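Takville Workshop – Home Wiring Parts Sorting and Donation
Frequently Asked Questions
Last updated 2020-05-06

What do you take?
Small household electrical parts: socket faceplates, power strips, empty or part-filled enclosures, mounting rail, junction blocks, cord with a plug on it. We took in 1,039 pieces last year, most of them from house clearances and small contractors.

What don't you take?
Bare cable under 3 feet, light bulbs, batteries, and anything with burn marks or a cracked case. Large service panels go to the Drilach yard.

Do I have to sort things before I bring them?
No, but please keep small parts together in a dish or a bag. Covers and inserts that get separated from their faceplates are hard to match up again, and we end up scrapping them.

How should I lay things out at the sorting table?
Loose plastic parts go in a dish on the left, the enclosure goes in the middle, and anything with a cord goes to the right. Put faceplates down with the outlet side up. Leave the front edge clear so you can reach the height buttons.

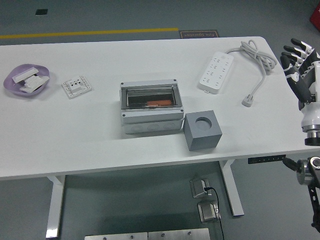
Page 7

Should the rail stay inside the enclosure?
Yes. Leave the rail and whatever is mounted on it where they are. Hipólito Gallardo checks the insides himself and will take out what he needs to. If the corner screws are present, leave those in too.

What about the round knockouts?
Don't punch them out. A box with its knockouts still in place is more useful to the next person. If one is already missing, write it on the tag.

How do I pack a power strip?
Coil the cord loosely and leave the plug where it can be seen. Please don't wrap it tightly around the strip – it strains the cord where it enters the housing. No tape on the outlets.

Are the parts tested before they go out?
Anything with a cord is tested. Enclosures and faceplates are only looked over. Folke Lie keeps the test sheets, and you can ask for a copy.

Can I buy single parts?
Yes, at the Clillus counter. The limit is 9 items per visit. Boxed lots are sold in August only.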